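How to Get Creases Out of a Vinyl or Oilcloth Tablecloth

A new wipe-clean tablecloth usually comes folded into a tight square, and the fold lines can stay in it for weeks if you just throw it over the table and hope. A regular hot iron will ruin it. The coating softens fast, sticks to the plate and leaves a dull patch you can't polish out. The methods below work on PVC-coated cloth, vinyl with a flannel back, and most modern oilcloth. Read the label first. If it says "no heat," skip to the section on rolling.

What you need

A clean table at least as large as the cloth
Two cotton bath towels
A hair dryer, or an iron with a low setting
A cardboard tube, longer than the cloth is wide if you can get one
Dish soap and a soft sponge
A few heavy books

Start with the sun

On a warm day, this may be all you have to do. Lay the cloth flat on a bed or the floor of a sunny room, coated side up, and leave it for a few hours. Smooth it with your palms from the center toward the edges, then turn it over and do the back. Don't leave it outdoors at midday in summer. Dark prints get hot enough to go tacky and will pick up dust.

Using a hair dryer

1. Spread the cloth on the table with the coated side up.
2. Set the dryer to medium. A 2000 watt dryer on high is too strong for thin vinyl.
3. Hold it a hand's width from the surface and move it along one crease at a time, never stopping in one spot.
4. After 30 seconds or so of movement over the same stretch, the crease will start to feel soft. Turn the dryer off.
5. Smooth that stretch with a folded towel and hold it flat until it cools.
6. Move to the next crease.

Cooling matters as much as heating. Vinyl keeps whatever shape it is in when it cools down, so if you let go early the fold comes back. Put a book on any stubborn part and leave it for 15 minutes. Put a sheet of plain paper under the book so the cover doesn't mark the cloth.

Using an iron

Only do this on cloth with a fabric backing. Turn it face down on a dry towel, lay the second towel over the back, and use the lowest setting with the steam off. Press lightly and keep moving. Check the front after each pass. If the shine has changed at all, stop and go back to the dryer.

I have done this with the Prolell cotton-backed cloths and they took it well. The Brallberg ones are thinner and I would not put an iron near them.

Rolling

This is the slow way, and it is safe for everything. Wipe the cloth clean, dry it fully, and roll it around the cardboard tube with the printed side facing out. Roll it tight enough that the creases lie flat against the tube. Tie it loosely with strips of fabric – string leaves dents – and stand it in a warm closet for two or three days. Fabric stores often give tubes away. The one I use came from the remnant counter at Charpentier.

Laying the cloth

Wipe the table first, and let it dry. Crumbs under a glossy cloth show as bumps, and water trapped underneath can leave white rings on a varnished top. Start at one short end, line up the overhang, and unroll slowly while you push the air out with your forearm. If the pattern has a stripe or a border, line that up with the table edge before you worry about the overhang. A crooked stripe is easier to notice than a hem that hangs a little low.
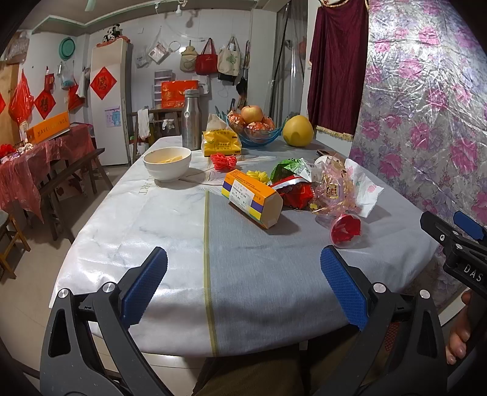
One reader in Follstead wrote in to say that the dryer did nothing for her heavy cloth until she warmed it from the back, through the flannel, and then flipped it over to smooth the front. I have since tried this on an old thick one and it does work better. Keep the dryer on medium and expect each crease to take longer.

Keeping the creases out

Don't fold the cloth again. If you take it off between meals, roll it, even without a tube. For corners that stick up, warm them for a few seconds, bend them down over the table edge and hold them there until cool. Tablecloth clips also work, but take them off at night on soft vinyl or they will leave a mark of their own.

Clean with lukewarm water and a drop of dish soap. Bleach and scouring powder dull the finish, and nail polish remover goes straight through it.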